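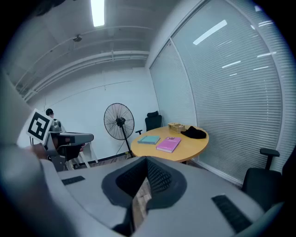
I got called for jury duty last spring, and I still think about the afternoon we spent squinting at paper. The case was a contract squabble between two little firms, Okico and Grutis, and the exhibit binder ran to 233 pages. We weren't allowed to take notes. Not one word! Six of us sat in the jury room trying to remember which invoice went with which phone call, and two of us (me included) had it backwards until dinnertime.

So let jurors write things down. Plenty of judges already do, and I can't see why it should depend on whose courtroom you land in. The lawyers had legal pads all over the place - the judge had one too. I've heard the worry that we'd scribble and miss a witness's face. Well, I sat through college lectures for years and managed to look up now and then.

Collect the notes at night, shred them after the verdict, fine by me. Just hand me a pencil.

Last updated: 19/05/2023
5 shares | 2 comments

Farah Simanjuntak
We got notepads on mine and I filled the whole thing. Big help with the dates.

Krishnamoorthy Pinto
My worry is the loudest note-taker wins every argument back in the room.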